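**Windine household tasks, interim report to Kemeys**
Prepared by Amber Bickerstaff, 16 September 2024

This report covers work package 3, general chores on one arm with a four-fingered hand. The reporting period opened in February.

**Status against plan**

The chore list agreed with Gilles Lecomte has 14 entries. Four are now attempted without a person steering the arm: placing cups on a shelf, wiping a flat counter, closing drawers, and moving folded towels between two surfaces. The remaining entries still need an operator for at least part of the task.

Wiping is the most dependable of the four. The path is simple and small errors in position do little harm. Towels are the least dependable. The hand tends to pick up two layers when one is wanted, and the controller has no good way of telling the difference by touch. Sylvain Guérin is testing a change to the grasp angle, which helps with thick cotton and makes no difference with thin cloth.

Speed is well below what a household would accept. A cup takes over three minutes when the planner rejects its first approach and starts again. We do not expect to close this gap within the present grant.

**Hardware**

The fabric cover on the arm was kept. It protects the joints from crumbs and lint, but it folds near the wrist and can hide part of the hand from the overhead view. Cable routing is still unsatisfactory. A fixed harness has been quoted by Rumex and is under review by Anatole Lefèvre.
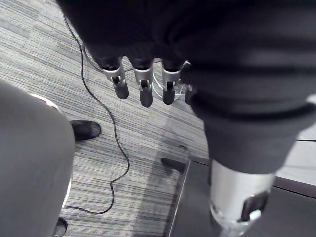 Floor pickup was moved to the next period. Reaching below table height puts the elbow close to its limit, and the planner gives up on most low targets. We consider this a software problem and have assigned it accordingly.

**Requests**

1. Approval to move the unspent travel line to the harness.
2. Agreement to drop bed making from the chore list. The present arm cannot reach across a mattress.
3. A decision on whether the Odura test kitchen remains available after the current lease.

The spending table is attached separately.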